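Skurum transfer talk, season file – README

Welcome to the Skurum transfer file! It's a hand-gathered collection of football transfer stories from lower-division and regional papers, with each rumour matched to what happened once the window shut. If you've ever wanted to know whether "keeping tabs on" means anything at all, you're in good company.

Binta Aliyu started it as a spreadsheet to settle an argument over a left back. Kofi Lamptey joined when the spreadsheet got too slow to open, and it's grown into something we're both really fond of.

What's in it

There are 703 stories covering 83 clubs, going back five seasons. Each story is one row in stories.csv, and each player move (or non-move) is one row in moves.csv. The two join on move_id. Plenty of moves have several stories attached, and those are the fun ones – you can watch a fee creep up from one paper to the next.

Columns in stories.csv

story_id – our own number, never reused
move_id – links to moves.csv
month – month and season only, as many papers don't keep the exact day online
phrase – the key wording, such as "weighing up a bid" or "close to agreeing terms"
strength – our rating of the phrase, from 1 (idle chat) to 5 (as good as signed)
fee_low and fee_high – the same number if the paper gave only one
source_type – staff, agency or column

Columns in moves.csv

move_id, position, age_band, from_club, to_club, outcome. Outcome is one of signed, loaned, stayed, went_elsewhere or unknown. Please don't treat unknown as stayed! A player whose contract ran out may have dropped into a league we don't follow.

How strength was rated

We each rated every phrase separately, then talked through the ones where we differed. Kofi is a softer marker than Binta on anything with the word "monitoring" in it, and both original ratings are kept in ratings_raw.csv so you can see for yourself. Headlines weren't rated, only the body of the story. A headline will often say a club is swooping when the third paragraph says the manager likes him. 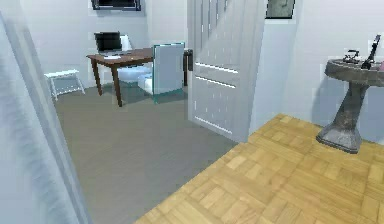
Where a loan ends and a signing begins gave us more trouble than any other part of the file. Some deals are plain loans, some carry an option, and some carry an obligation that kicks in after a set number of matches. We wanted a line as clear as the diagonal one where the grey carpet meets the parquet, and for most deals we got it: if the buying club had to pay, it's signed, and if it could walk away, it's loaned. Options that were taken up later get a second row with a fresh move_id and the old one in the notes.

Fees

All fees are as printed, in the currency the paper used. We haven't converted or adjusted for inflation. Add-ons are in the notes where a paper mentioned them, but about 5 per cent of stories lump everything together and there's no way to pull them apart.

Known gaps

July is heavy and the winter window is light, partly because two of our regular papers cut back their sports pages. Goalkeepers are under-represented. Club names follow the spelling used in the most recent season, so check clubs_alias.csv before you merge with anything else.

Versions

Version 3 is current. It fixes the swapped from_club and to_club values in the second season (sorry to everyone who found a striker moving backwards) and adds age_band.

Getting involved

Corrections are very welcome, and so are old clippings! Send the move_id, what's wrong and where you read it. If you build a chart or a model with the file, please tell us – we love seeing what people do with it. You're free to use and share it as long as you credit the Skurum file and keep the version number with it.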